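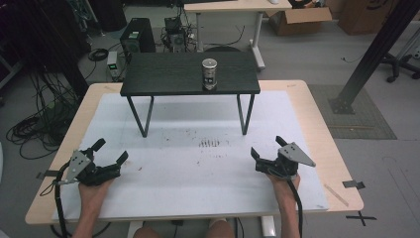 The small table with V-shaped legs, on a covered worktop. The canister stands near the front edge.

Guido Carbone designs small furniture for Flellari, and most of his week goes to objects that stand on top of other furniture: risers, bed trays, low stands for a desk or a counter. He calls them second tables. Ruth Hulme, who handles testing and returns, joined us for the second half of the conversation.

Carbone started with the legs. A V-shaped metal leg on each side leaves the space under the top open, and that space is half the reason people buy a riser. "You get the footprint back," he said. "A solid side panel takes away your view of what's under there, and then things get lost under there."

The drawback is racking, the sideways lean that shows up when a fastener works slack. On the Treroleo stand the team went through 26 versions of the joint between leg and top before settling on one. Carbone would not call it finished. "It's good at the load we rate it for. Past that I'd want a crossbar, and a crossbar blocks the opening."

Canisters are his usual load. They are tall for their base, people set them close to the front where they can reach them, and a lid that fits tight gets pulled hard. The pull travels down through the can and lifts the front of the stand a little. Hulme runs this as a repeated test at the Ukgate workshop: place, open, close, remove. One batch ran to 1485 cycles before she stopped it – the feet had worn shiny and she wanted them measured.

"People test the middle of a tabletop," Hulme said. "Customers use the front two inches."

She also covers the bench before each session. White paper or board, taped at the sides, shows whatever lands on it. Brown specks, dark streaks and rub marks all get logged before the sheet is changed. A bare wood bench hides most of that, she said, and the grain makes small marks hard to photograph.

I asked about dark wood-grain tops, which sell well and show dust. Carbone shrugged. Dzene, an earlier line, came in a pale finish and accounted for 90 of the returns Hulme logged that year, nearly all for ring stains. The dark top brought complaints about dust and very few boxes back.

Neither of them wanted to talk about the next stand. Hulme did say that the feet will change.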